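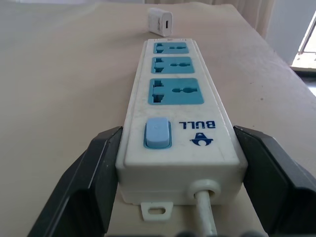
Buying the Second Arm: A Conversation With Venkatesh Unnithan

Venkatesh Unnithan has spent most of the winter inside a spreadsheet, and he is delighted about it. He runs the handling lab at Grolline, a small firm in Clevulcombe that teaches robot arms to pick up, sort and repack household electrical goods. Power strips, phone chargers, extension cords, the stuff that lives behind your couch. In December he got the go-ahead to plan for a second workstation, and when I called him he had the tab open already.

"I love this part," he told me. "People think the fun is when the arm moves. I like it when the quote comes in and I get to take it apart line by line."

The first line, he said, is always the arm, and it's the one everybody argues over. He wishes they wouldn't. On Grolline's first station the arm was chosen in a week, and then the gripper took the better part of a season. The team began with suction cups, which were fine on blister packs and hopeless on anything with sockets in the top. They moved to a two-finger gripper and stayed there.

"A power strip is a wonderful object for choosing a gripper," Unnithan said - and he was off. "It's long, it's got a switch you don't want to squeeze, it's got a cord coming out of one end that drags on everything. If you take hold near the cable end, the far end wants to dip. So now you're asking about grip force, and finger length, and what the finger pads are made of, and every one of those is a line in the budget. A charger block is the opposite. Tiny! You could pick it up with anything, but you have to find it first."

Finding it is the job of the wrist camera, and this is where he gets most animated. Grolline's original plan had one camera above the table and none on the arm. Sunee Chuensuk, who does the vision work, asked for a wrist camera in the first month and was told to wait for the next budget.

"I told her to wait," Unnithan said. "That was me. I'd put it under 'nice to have.' Then we kept losing sight of the part behind the gripper just when we needed to see it, and Sunee sent me the same purchase request again with the date changed."

The new plan has a camera on the wrist and a spare in the drawer. It also has a line for cables, which the first one did not. Over 200 dollars went on cables and connectors for the first station, all of it on somebody's personal card, and Unnithan still talks about it with real feeling.

I asked what else he had added. Spare fingers, he said right away, two sets. Fingers wear, and they get knocked into table edges, and when you have none on the shelf the whole station sits idle waiting on a package. A proper table that doesn't shake. Money for test items, so that the team can buy old and scuffed goods as well as new ones.

"You must have the scuffed ones," he said. "If you train on nice clean boxes from the store, you've bought yourself a very expensive machine for handling nice clean boxes from the store."

Then there is training time, which he budgets in hours and puts on the same page as the hardware. Müzeyyen Duman keeps that part of the plan. She joined our call for a few minutes and was just as cheerful about it as he was.

"Venkatesh used to give me a number for the robot and a separate number for people, in a different file," Duman said. "I put them together and he was shocked. I said, now you can see what it costs to have it do one thing well."

Her advice to other small shops is to rent before buying if a dealer will allow it, and to bring your own objects to the demo. She took a crate of returned goods to two dealers last year. One let her run the arm on them for an entire afternoon, and that dealer is on the shortlist.

Leasing is still being discussed. Duman leans toward it for the arm and against it for the gripper, which the team keeps modifying. Unnithan wants to own all of it. "I want to be able to drill a hole in it," he said.

The question I had saved was whether the second station should match the first. He thinks it should, down to the mounting plate, so that fingers and cameras can swap between the two. Chuensuk would like a longer reach this time. They had a meeting on it the morning we spoke and are having another next week, after the last quote arrives.

"Ask me again then," Unnithan said. "I'll send you the spreadsheet. It has colors now."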